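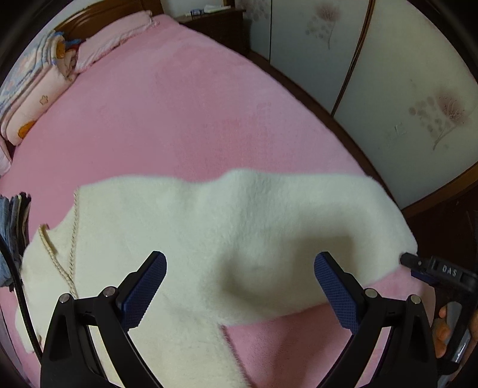 Do you have to wash new clothes before you wear them?

Most of the time you don't, and the people who say you must are often standing next to a shelf of detergent.

I bring this up because three readers forwarded me the same article, the one that says everything off the rack is soaked in chemicals and you'd be crazy to put it on your body. It had a lot of capital letters in it. It also had a link at the bottom to something called Clallia First Wash, a special rinse for clothes that have never been worn, at 12 dollars a bottle. I tried to find out what makes a first wash different from a second wash. The label says it "releases the garment." From what, it doesn't say.

There is something real under all this. Fabric does get treated to keep it from wrinkling in transit, and extra dye can sit on the surface of dark clothes. Some people have skin that reacts to one or the other. If you're one of them, or you're dressing a baby, wash it first. Same for underwear and anything that sits tight against you, where other shoppers may have tried it on. Dark jeans I'd wash alone, mostly for the sake of the couch.

A coat that goes over a sweater is another matter. So is a fleece robe, and here I'd argue the first wash can do more harm than good if you do it the way the articles tell you to. They all say hot. Fluffy synthetics hate hot. The pile mats down and you get those sad little clumps, and no amount of brushing brings it back. Read the tag. If it says 30 degrees, that's Celsius, and it means the cold or cool setting on most American machines.

Lizeth Cusi, who ran the alterations counter at Zultbridge Cleaners until last October, told me she saw far more clothes ruined by washing than by wearing. I'd expect a cleaner to say that – they have their own interest in the matter – but she's retired now and has nothing to sell me. Her advice was to hang a new coat by an open window overnight and see if the smell goes. If it's still strong after a couple of days, take it back.

I did go looking for proof on the other side. Sketow, which makes a clothing spray, has a page saying 134 out of 188 customers felt "more confident" in their new clothes after using it. Confident about what? And who were the other 54? I wrote and asked, and got a coupon.

Løken, the outdoor shop on the corner, puts a card in every bag telling you to wash before first use. I asked the young man at the register whether he did. He said he wore his jacket home.

Send me your laundry arguments for the next issue. Vinegar people, I already have your letters.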